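Notebook, short film "Lultby" – post and sound
January 4, 2018

Back in the edit room after the break. Drives mounted without complaint. Opened cut 3 and watched it straight through once with no stopping, notes on paper, then typed up here.

Running time of the cut is 43 minutes including a placeholder for the end titles. Too long for a short and too short for anything else. The festivals we talked about in August mostly want less. I would like to lose the second visit to the ferry office completely. It repeats what we learn in the first one, and the only new thing in it is the ticket, which she could just as well find in the coat.

Picture notes, in order:

Opening on the water holds too long before the first voice. Trim from the head, not the tail, so the gull still crosses before the cut.

Kitchen. The wide and the close don't match for light. The wide was shot last and the window has gone blue. Warmed the wide a little as a test and it gets most of the way there. The rest is for the grade.

The walk up to Kos farm works. Leave it alone. I have changed it in every cut so far and always put it back.

Phone call. Take with the long pause is better than the one in the cut. Her voice drops on the last line and you believe she has decided. Swapped it in. It pushes the next scene late, so the music has to be moved too.

Barn. Still missing the insert of the letter. We have the master and two over-the-shoulders, and none of them let you read the name. Either we shoot a new insert or he says the name aloud. I'd go for the insert. It can be done on a table anywhere with a lamp.
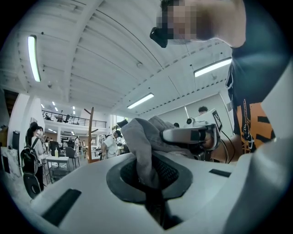

A comment had been left in the shared log against the barn scene, asking why the audience needs to read the name at all, as her face when she folds the letter tells them who wrote it. The same comment says the scene played fine at the December viewing and that people only got lost later, at the harbor.

Fair point. Tried it without any insert, going from the master to her close-up earlier. It does play. The trouble is the harbor scene, where he uses the name as if we already know it. So the problem moves down the line and it may be simpler to fix it there. Left both versions in the timeline, marked A and B. Please watch B before answering again.

Sound:

Dialogue edit is done up to the phone call. After that it is still camera sound in places. The harbor has a generator running under all of it, low, with a whine that comes and goes. Rolled off everything under 124 Hz and it helped the rumble and did nothing for the whine. A notch near the whine makes him sound like he has a cold. We may have to re-record his side. Her side is usable.

Room tone for the kitchen is on the card labeled Hevix, not on the main drive. Copied it over and renamed it so it stops getting lost. There is a fridge in it that cuts out halfway, so use the second half only.

Footsteps on the gravel need doing again. The ones we have are too crisp for wet ground. The yard behind the building would be fine on a rainy day.

Music: the two cello cues are too close to each other in key and tempo, and the second one feels like a mistake. Pulled the second and left the scene dry. Better. If we keep it dry, the last cue has more to do and it should probably start earlier, on the door and not on the boat.

Money and admin:

Clinside quoted 300 for the day in the grading suite, with a person to run it. That's for one day only. I think we can do it in a day if the cut is locked and the kitchen is matched beforehand. If we go in still moving scenes around, we can't. So no booking until lock.

Subtitle file is out of date from the phone call onward. Don't fix it yet.

The title card still says "a film from Lultby", which was the working line. We agreed to drop "from". Changed in the project, not yet in the poster file.

Exported cut 4 at low resolution with burned-in timecode, with version B of the barn and without the second ferry office visit. It's in the usual folder. The end titles are still black, so stop when the boat is gone – there's nothing after it except a stray bit of cello I forgot to delete.

Next session: harbor dialogue, list lines to re-record. Test one line with the name taken out. Find the release form for the ferry office, even if the scene goes.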